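Plodberg halts bean-scooping cell after grip fault

Plodberg has suspended unattended running of its tabletop scooping cell after the arm lost its hold on a utensil and carried on with the motion as if the utensil were still in place. No one was hurt and no equipment was damaged. The cell remains available for supervised work at reduced speed.

The fault occurred in June during an endurance series at the company's Busska site. The task is a short one: pick up a spoon, scoop roasted coffee beans from a glass cup, and release them into a ceramic mug. A full series consists of 30 cycles. The arm stopped on cycle 20, after a force limit tripped on contact with the table.

According to the incident note, the gripper's jaw position reading drifted by several counts as the drive warmed up. The control software compares that reading with a fixed threshold to decide whether an object is held. With the drift, closed and empty jaws fell inside the band reserved for a gripped handle. The software recorded a good grasp and moved to the scoop height with nothing between the fingers. The safety controller, which runs separately, responded to the contact force as designed.

The work area uses household items on a plain white table, and the wrist camera gives the operator a close view of them between motions.

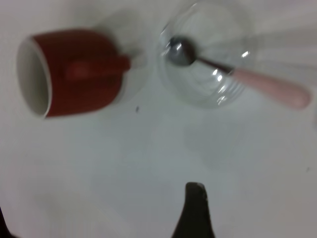 Wrist camera view of the table, with the mug on its side and the spoon resting across a glass bowl.

Beatriz Pinheiro, who leads controls work on the cell, said the drift had been present in the logs for weeks but stayed below the alarm level. "The alarm was set for a failed sensor. A sensor that is slightly wrong passes every check we had," she said. The drive temperature at the time of the stop was 85 degrees Fahrenheit, well inside its rated range, and for that reason no thermal warning was raised.

A second weakness was found in the recovery routine. After a force stop, the arm was permitted to retry the last motion once without operator approval. It did so, and tripped again at the same point. Pinheiro's team regards the retry as the more serious of the two findings — a repeat motion into an unknown obstruction would be a hazard on a cell where people reach in to reset objects by hand.

The gripper was supplied by Drimari, which has received the logs and is checking the position sensor on the returned unit. A replacement has been fitted. Tkachuk, the integrator that wrote the recovery routine, has issued a revised version in which any force stop requires a manual reset at the panel.

Plodberg has also changed the grasp check itself. The jaw reading is now set to zero against a hard stop at the start of each cycle, and motor current is compared with the reading before the arm leaves the pick position. If the two disagree, the arm opens its jaws and waits. The added steps lengthen each cycle by 7 seconds.

Supervised cycles are continuing with the same task. The operator stands at the panel and confirms the grasp by eye before the scoop is made.
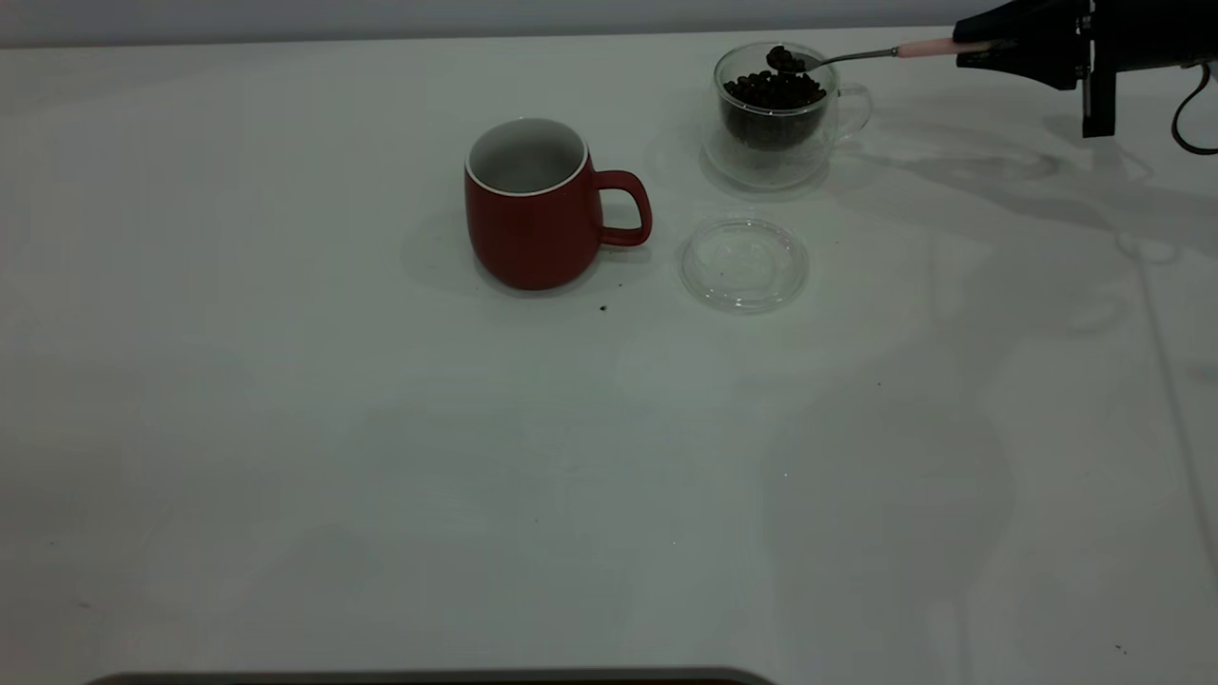

Return to service

Unattended running will resume only after a full series is completed without a false grasp report. The drive will be brought up to working temperature first, so that the check is made under the conditions in which the drift appeared. Two other Plodberg cells with the same gripper model are held at reduced speed until the sensor findings are in — neither has logged a force stop. Drimari has not given a date for its report.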